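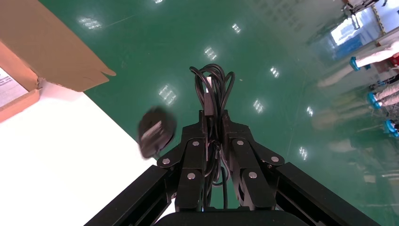

Havosix Cable Set - README

Last edited August 15, 2024

Hi, and thanks for downloading! This is the data card for the Havosix cable set, a collection of teleoperated episodes where a single robot arm deals with cables, plugs and power adapters around cardboard boxes. I recorded most of it myself at our shop in Flellwood, so if something in here is odd, it's probably my doing and I'd like to hear about it.

What's in the download

300 episodes, each in its own folder. Every folder has the wrist camera video, the joint positions, the gripper opening, and a short text file with the instruction I was working from. Instructions are written the way I'd say them out loud: "take the cable out of the box," "put the adapter back in," "move the black cable over to the other side." I didn't clean up the phrasing afterward, so you'll find three or four ways of asking for the same thing. I like that for training language-conditioned policies, but if you want tidy labels there's a tasks.csv at the top level that maps every episode to one of 17 task names.

Why cables

Our first set (Prilholm, still up, still fine) was all rigid stuff. Mugs, blocks, bottles. A policy trained on it got pretty good at mugs and then fell to pieces the first time we asked it to pick up a charger. Cables sag, they swing, the plug end goes wherever it wants, and half the time the loop you grabbed drags another loop up with it. So this round is only floppy things, and only black ones to start with, which are the mean ones for a camera: a black cable between black fingers is hard to make out even for me.

How I recorded it

I drive the arm with a leader arm, one hand on the grip and the other on a foot-pedal box I gave up on using with my feet. The wrist camera looks down over the fingers, so you get the gripper in view the whole time, plus whatever happens to be past it. A lot of the time that's table and box. When the arm swings out over the edge you get the floor, which is glossy green and throws back every ceiling light in the room - expect bright white patches sliding through the background. I left all of it in. If you're training something that's sensitive to highlights, crop or augment as you see fit.

Fast moves blur. A plug hanging off the end of a cable will smear while the coil in the fingers stays pretty sharp, and I've kept those frames too. I did try recording slower for a couple of days in May and the motions looked so careful that the policy learned to hesitate. Went back to normal speed and threw that batch out.

What counts as a good episode

The cable ends up where the instruction says, and the fingers are open and clear at the end. That's the whole bar. Regrasps are fine. Dropping it and picking it up again is fine, and I'd argue you want those, they teach recovery. Episodes where I knocked the box off the table are in the folder called misc and aren't part of the 300.

Each episode has a success flag, set by me right after recording. I went back through all of them once and flipped 9 that I'd marked wrong the first time (mostly a plug end left dangling over the side of the box when the task said inside).

Known problems

- The gripper opening value lags the video a little in the earliest episodes. The fix_lag script shifts it for you.
- Cable tags and printed sheets show up in some frames. Nothing private on them as far as I can tell, but write to me if you spot something.
- Force isn't recorded. I wish it was! You can't tell from the data how hard the fingers are squeezing, only how far closed they are.
- The box lids flop around between episodes. Don't count on a flap being in the same place twice.

Splits

There's a train list and a test list, and the test list holds out 2 of the 17 tasks completely. Please don't peek at those while tuning. If you report numbers, say which list you used.

Using it

The loader in the Sheehan repo reads this format as is. Point it at the top folder, set cameras to wrist, and you should get batches right away. If you're writing your own loader, timestamps are in seconds from the start of each episode, and video frames and joint rows are matched by timestamp and not by index - that one bit me more than once.

Free for research and teaching. For anything commercial, drop me a note first. Corrections go in the issue tracker, and please include the episode folder name so I can find it.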